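Binlow Clothes Room: how we got on in November
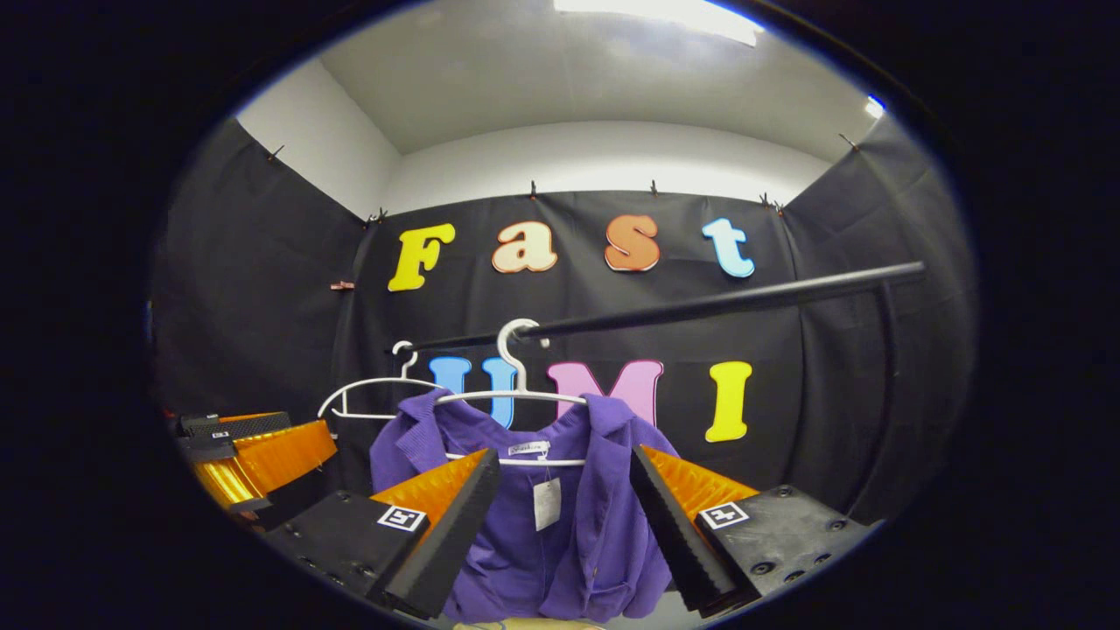 Gheorghița Jitaru
Clothes Room Coordinator, Binlow

Hello Solange, and everyone at Sasmont who reads these! Bit of a long one this month, so get the kettle on.

The big news is that we've finally moved from folding to hanging. You'll remember from my last report that the knitwear lived in crates and people had to dig for it (and then I had to refold the lot, every single evening). Your grant paid for the rail and the white plastic hangers, and I can't tell you how much nicer it is to choose a cardigan when you can see the collar and the front of it. The purple one is my favourite of the whole delivery and I'm trying very hard not to be jealous of whoever takes it home.

Black fabric is up behind the rail and down both sides, held along the top with little clips. Dirceu wanted curtain wire, but clips were cheaper and we can have it all down for washing in no time. Pale walls made everything look washed out, I thought, and colours show up so much better on black.

Now the numbers. We took in 166 pieces this month and 161 went out on hangers. The other five had moth and went to rags, sadly. We had 66 visitors, a good few of them new, and nine came back a second time for children's coats, where we're still very short. If Hnatiuk have any more end-of-line stock going, please do put in a word for us!

Tags: we're leaving shop tags on wherever they come in with them. Jacinto asked people at the door and they like having something that's plainly new, so that's settled unless you object.

Still to do: a second rail for trousers, a proper mirror (the quote from Joteo was silly money, I'm getting another) and somewhere to keep spare hangers that isn't my car. I've got £9 left in the fixings budget and would like to carry it over if that's allowed.

Could you let me know about the mirror by Monday? I'm in from ten.

Gheorghița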